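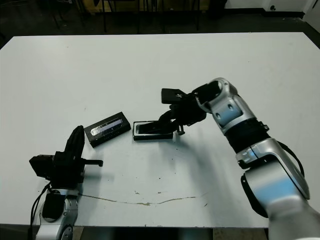
Photo: F. Rakena / Stovcombe bench trials

4.2 The packaging task

The Plotetti two-arm kit is sold with a brochure, a quick-start card and a great deal of confidence. Its "small goods" package promises that a buyer with no programming background can have both arms sorting, opening and closing phone-sized boxes by the end of an afternoon. We took the vendor at its word and chose small dark boxes on a white table, a colour scheme that ought to flatter any vision system ever sold.

Setup took 94 minutes, 70 of which went to calibrating the grippers against each other. The card allows 40 for the whole job. It also shows a smiling man with a coffee, and we can report that the coffee is realistic. Once calibrated, the kit stayed calibrated for the rest of the session, a courtesy the system reviewed in Section 3 did not extend to us.

Single-arm picks were the kit's best behaviour. The fingers come down on the rim of a shallow tray with more patience than the operator can usually manage, and the default grip force left no marks on our cartons. Two-arm work is where the licence fee is supposed to earn its keep. The supplied handover routine has one arm present the item while the other opens its jaws and considers the matter (Figure 3). The considering can't be shortened in the standard interface. A "brisk" setting appears in the menu, greyed out, beside a link to the sales office. 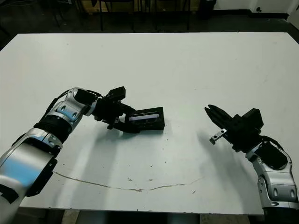 Figure 3. Left gripper holding a flat black case; right gripper open, its tips still short of the case.

Failed handovers fell into four groups: early release, late release, glancing contact, and a category the log calls "other," which the vendor's support desk declined to expand on. Late release was the most common and the least harmful. Both arms simply held on, like relatives at a reading of the will, until the timeout intervened.
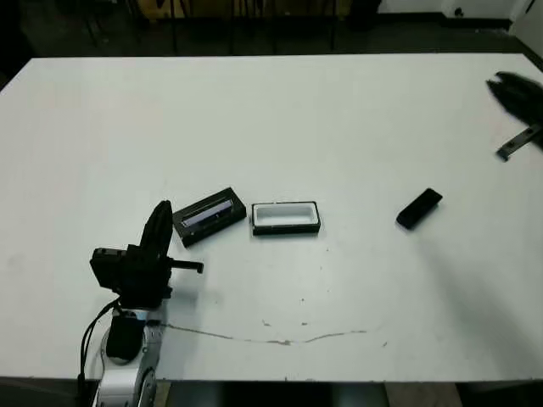
KIDBRIDGE, August

The second round of trials put several items on the table together, to test the kit's claim that it can tell a container from its contents. The Rathnayake benchmark, which we follow here, asks for containers at mixed angles with a gap between them, and scores each approach separately from each grasp. A glossy insert inside a dark box proved the harder target. The planner would settle on a grasp point, withdraw it, and settle on another a few millimetres away, with no loss of confidence at any stage. An open tray with a pale interior gave it far less to think about.

We recommend the kit to labs that already employ someone to recalibrate things. For the beginner named in the brochure, we would suggest the single-arm version, and a second coffee.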